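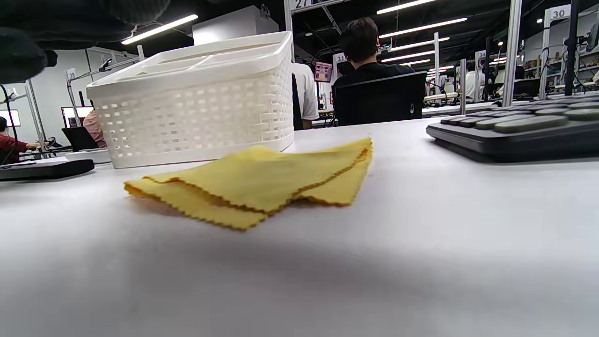 Looking after cleaning cloths

Filed under: Home Care > Laundry & Linens

Search tips and guides Go

Microfiber picks up dust because the fibers are split very fine. Anything that coats or melts those fibers spoils the cloth, and most of the damage happens in the laundry.

Washing
Shake the cloths outdoors first. Wash them warm, apart from cotton towels, which shed lint. Use half the usual detergent and no fabric softener. Bleach weakens the fibers, so skip that too. If a cloth has gone stiff, soak it for 30 minutes in plain warm water and wash it again.

Drying
Hang them up or tumble on low. Dryer sheets leave a film — take them out before the load goes in.

Cut edges
A zigzag edge frays less than a straight one, but it can still drop a thread. Snip loose threads with scissors. Pulling them opens up the weave. Cloths with no hem are good for glasses and screens, where a stitched border can drag grit across the surface.

Storing
Keep polishing cloths apart from the ones used on floors or the stove. A small lidded basket with holes in the sides works well, provided the cloths are fully dry. I keep 2 for glass and fold them so a clean side is always out.

When to retire one
If it pushes water around after a good wash, move it down to shoes or bike chains.

Vivek Nishad
2023-09-19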